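Home Talks Notes Archive Contact

Packing a wash bag that doesn't fight you – speaker notes, Stornport evening

Okay, so say hi, thank Kinga Simon for the tea, and wait for the folks at the back to find chairs (they always need a minute!). Then go straight in with the story about the July trip, when I opened my suitcase and every single sock smelled of mint. Pause for the groan.

Main thing I want people to try tonight: dump it all out first. Don't pack from the bathroom shelf, pack from a tub. Anything shallow will do, as long as you can see what's in it and a leak won't matter. I start with the toothpaste every time, it's the one thing I'd be annoyed to buy twice. 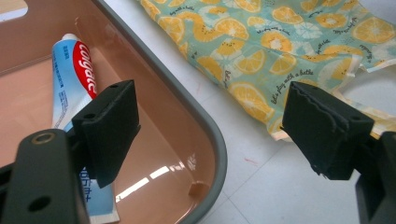

Then squeeze from the flat end and check the cap. Check it again! Ask who has flown with a half-open tube – hands up, I bet it's most of the room. If somebody brings up the 100 ml rule, say yes, carry-on only, and move on or we'll be here all night. Eyerusalem Kahsay asked last time about wrapping tubes in plastic. I do it for the long trips and skip it for a weekend.

Next bit is the bag. I love a soft cloth one. It squashes into the corner of a suitcase, it goes in the wash with the towels, and you can hang it off a door handle if it has loops. Mine cost me 22 dollars at the market in Tatow and I've had it 4 years (tell the zipper story only if there's time, it's long).

Lay the bag down and smooth it out before anything goes in. Pull the straps clear so you don't pack them inside, I still do that. 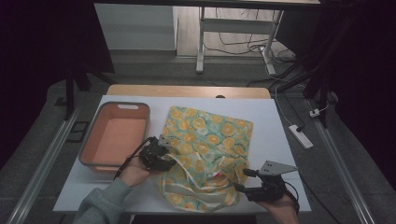
Mint-green patterned cloth bag next to the empty basket.

Heavy stuff at the bottom, toothbrush down the side, and leave some room for whatever you pick up on the way. Then let everybody have a go with their own bags, ten minutes, and walk around. Remember to hand out the list before people start putting their coats on.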